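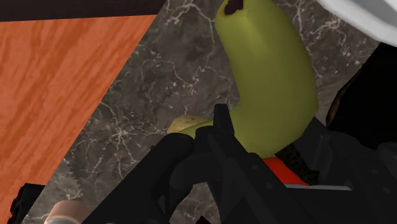
Green banana on the marble worktop, Trundero kitchen simulation, gripper in close.

Workshop tips from the Bamodby robot club: fruit handling

We use cookies to remember your settings. Accept or manage.

The Morkari round asks each team to clear a kitchen worktop in simulation. Plenty of teams will tell you they have cracked it. Ask them how many runs they threw away first. Our own log stands at 1,346 attempts, and I would not let the thing near my own shopping.

Start with a banana if you must, but don't read much into it. A simulated banana never bruises unless somebody has written the code for bruising, and we haven't. A good score tells you the fingers closed on a shape.

Come in slowly over the last bit. Most of our bad grabs were made at full speed by people watching the clock.

Try the bend before the tip. The tip is thin and tends to roll out.

Change the worktop now and then. A program that copes with dark veined marble may go to pieces on plain white, and you want to find that out before the judges do.

Save your settings before you "improve" them. We lost nearly 200 good runs in May to one clever tweak.

Be wary of bought-in grasp packs. We tried the Alvarado one for 2 evenings and went back to our own numbers, which were no better but at least we knew where they came from.

At home, the old advice still stands. Keep green bananas out of the fridge until they ripen, and pick them up by hand.

Entries for the Morkari round close on 18th July.

Contact the club | Copyright Bamodby Robot Club | Back to top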